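Robotics club, week two: the bin

9 September 2026

The picking challenge is now the main thing our club is working on, and I said I would write it up as we went along. We are calling our entry Kakska. The other team in the club is Telteo and they are doing mobile robots, so I will leave them to their own blog.

The task is simple to explain. A mixed set of household objects goes into a bin, the arm takes them out one at a time, and you score for each object that ends up in the right tray. You lose points for drops and for touching the walls. The rules run to 31 pages, most of it about what happens when two teams tie.

What we did this week

We started with the bin itself. Last year's team let theirs sit on the table and it crept every time the arm brushed it, which put all their positions out by a small amount that grew during the run. We have a clamp on the rim now. I also wanted tape marks on the table so that we can put the bin back in the same place after cleaning, and we will do those properly once we agree where the trays go.

After that we did a long block of pick attempts with the lighting left alone and only the objects changed. The log stands at 2,239 attempts since February, counting the ones from before we had the current gripper. I would like to see it at 2,494 before the regional round, which is the total Vonodel finished on last year. They are a school team from the next town and they beat us by a fair way.

Cables took up the rest of the session. They run along the arm and loop near the wrist, and when the wrist turns a long way the loop can swing down towards the bin. We have limited the wrist rotation in software for now. It costs us some of the approach angles near the corners, so I don't think it can stay like that.

What is hard

Sunglasses are the worst object in the set. The lenses are dark, the frame is thin, and the depth readings come back with holes in them. The planner then picks a grasp on something that isn't there. We get better results by going for the frame, but only if the glasses are lying fairly flat.

The metal floor does not help. It is scratched and it reflects, and the reflections change as the arm moves over it. Someone suggested lining the bin with card, but the rules say the inside has to stay as supplied - page 14, if any other team is wondering. The spare gripper fingers from Falcão have arrived and we have not fitted them yet. They cost a good part of our 800 pound budget, so I want to read the mounting instructions twice first.

One other problem is small and annoying. When two objects are close together, the segmentation sometimes joins them into one, and the arm goes for the gap in the middle. Lowering the threshold fixes that case and breaks two others. We have left it where it was and made a list of the layouts that fail.

Blue sunglasses and two green objects in the bin, with the gripper down beside them:
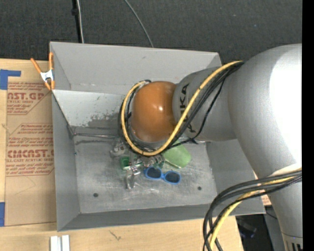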